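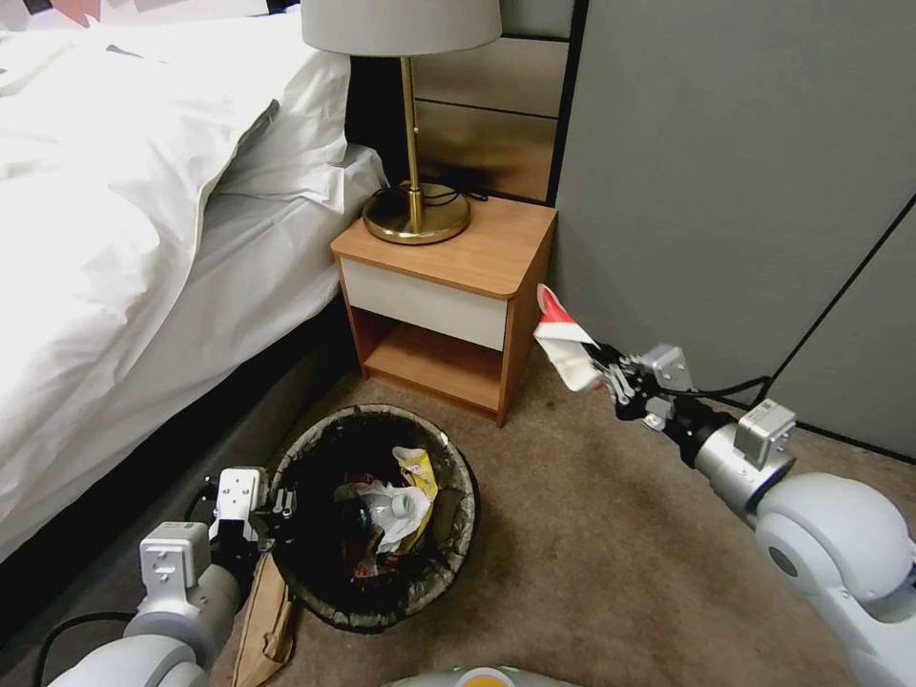 Sigita Ozoliņš

08.10.2019, Werkstattbuch Einrichtung, Wohnraum Pruteo

Heute nur Papierkorb und Abfall, Schlafplatz und Sofaecke. Die Lampen und die Vorhänge kommen extra, dazu fehlt noch die Rückmeldung von Ado.

Standort Nachttisch: Der runde schwarze Korb steht auf dem Teppich vor dem Nachttisch, also auf der Seite, auf der man aus dem Bett greift. Von der Bettkante aus gut zu erreichen. Ich hatte ihn zuerst unter dem Fenster, da landet alles daneben. Nachteil vorne: Man bleibt mit dem Fuß hängen, wenn man nachts aufsteht, und der Weg zur Schublade wird eng. Ich lasse es trotzdem so und schiebe ihn beim nächsten Mal eine Handbreit Richtung Wand.

Das offene Fach unten im Nachttisch bleibt leer. Im Juni lagen dort Zeitschriften, und nach kurzer Zeit lagen auch Verpackungen dazwischen. Wenn das Fach leer ist, legt dort auch keiner Müll ab, jedenfalls war es bisher so. Oben auf dem Tisch nur die Lampe mit dem Messingfuß. Das Kabel liegt noch als Schlinge hinter dem Fuß auf der Platte. Kürzen oder mit Klettband fassen, Klettband ist in der Schublade bei den Dübeln.

Beutel: Der durchscheinende ist über den Rand geschlagen und zu groß für den Korb. Umfang am Rand 70 cm, die Beutel von Rebane sind deutlich weiter. Zwei Möglichkeiten: kleinere Größe bestellen oder auf der Rückseite einen Knoten machen. Knoten probiert, hält, sieht aber unordentlich aus. Ich bestelle lieber kleiner.

Inhalt: Snacktüte (gelb), weißes Knüllzeug, eine durchsichtige Plastikflasche. Das rot-weiße Einwickelpapier gehört auch hinein. Die Flasche eigentlich nicht. Solange im Zimmer nur ein Behälter steht, wird aber alles dort hineingeworfen, das kann man den Leuten nicht vorhalten. Die braune Papiertüte am Boden vor dem Korb ist für Altpapier gedacht. Sie ist flach und kippt, taugt so nicht. Entweder in einen Ständer oder weg damit. Tendenz weg, Altpapier kann in der Küche gesammelt werden.
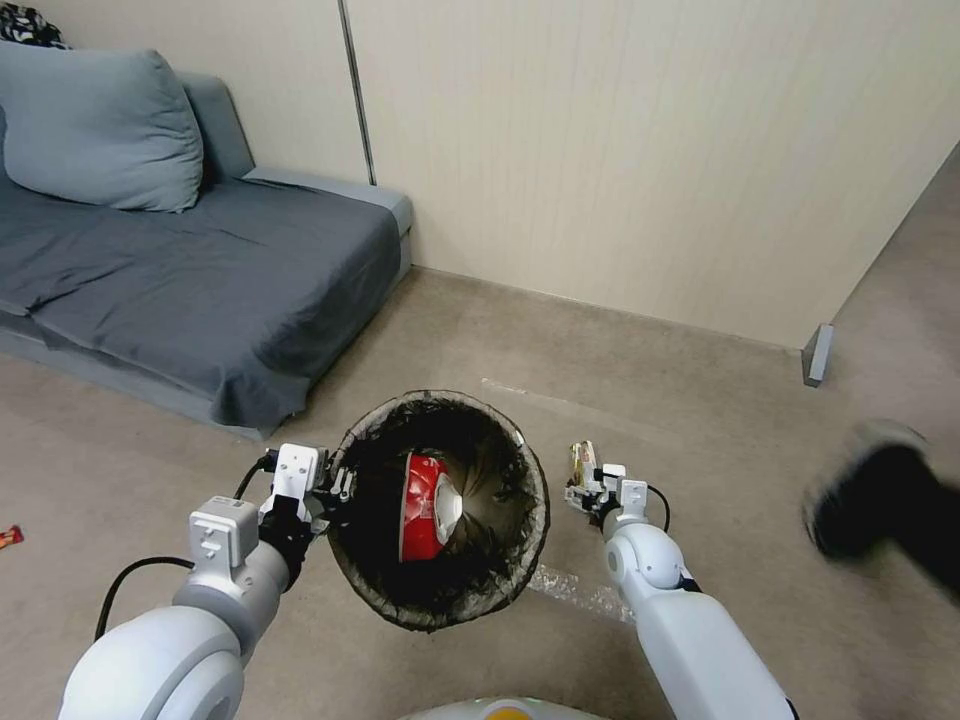 Für die Sofaecke gilt im Grunde das Gleiche, nur fällt anderer Müll an: Becher und Snackverpackungen, kaum Papier. Becher sind lästig, die nehmen viel Platz weg und haben meistens noch einen Rest drin. Also Becher vorher ausleeren, kommt als Satz auf die Zimmerkarte.

Das graue Laken (oder der Überwurf) auf dem Schlafsofa hängt vorne über die Kante. Beim Saugen aufpassen, die Düse zieht es ein. Das große hellblaugraue Kissen bleibt links an der Lehne. Am Flur den Durchgang freihalten, kein Korb an die Wandecke.

Zum Gewicht: Gesamter Abfall der letzten Woche auf der Küchenwaage fast 800 g. Leeren also alle 2 Tage, öfter lohnt nicht. Bei Obstresten sofort, unabhängig vom Rhythmus.

Offen:
Beutel kleiner bestellen (Rebane)
Klettband für das Lampenkabel
Text Zimmerkarte an Stolleo schicken
Teppich unter dem Korb anheben und auf Druckstellen prüfen, zuletzt im Juni gemacht

Die Karte schreibe ich morgen früh, die alte Vorlage liegt im Ordner neben der Tür.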